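Storage and Shelf Life of Personal Care Products in Shared Housing
Project report, Group 5
Amancay Tapia, Lorena Cabral, Gervasio Aravena
Supervisor: Elínborg Nørgaard

1. Background
Cosmetics lose quality through heat, light and contact with air. Student residences add a fourth factor, limited storage. The survey covered 60 residents of Humstead hall. Each was asked where products were kept, whether opening dates were recorded, and when items were last discarded. Small bottles were usually stored upright in open bins, with drawers used for other items.

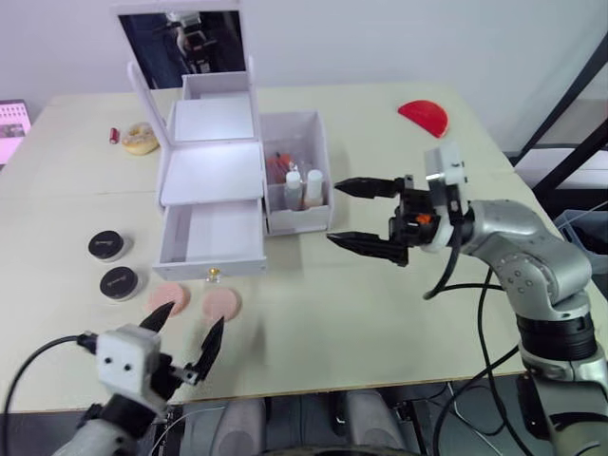 2. Method
The questionnaire was distributed on paper in February and collected after 2 weeks. Answers were entered by one member and checked by another. Products without a legible opening symbol were recorded as "unknown" and left out of the shelf life comparison.

Storage locations were grouped as bathroom, bedroom or other.
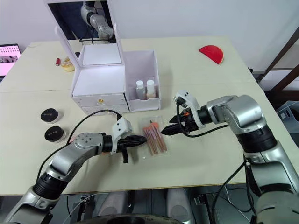

Residents who named more than one location were assigned to the one used for liquid products. This rule was agreed on before data entry and was not changed later.

3. Results
Bathroom storage was the most common answer. Few residents wrote down opening dates. Powders were kept longest after opening, followed by brushes, which many residents did not regard as items that need replacing. Compacts and brush pouches were often stored together.

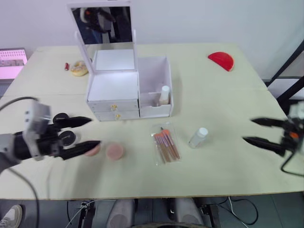
4. Limitations
All answers were self-reported. The sample came from one building, and residents of the Arancibia annex did not receive the form. No microbial testing was done.

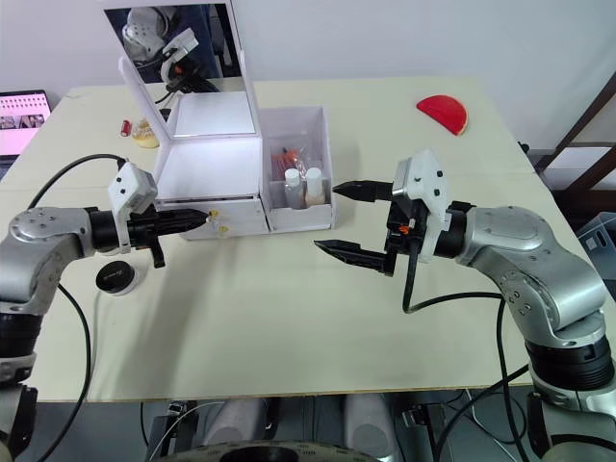 A repeat survey should include the annex and ask separately about shared products. Milagros Durán has the blank forms and the coding sheet.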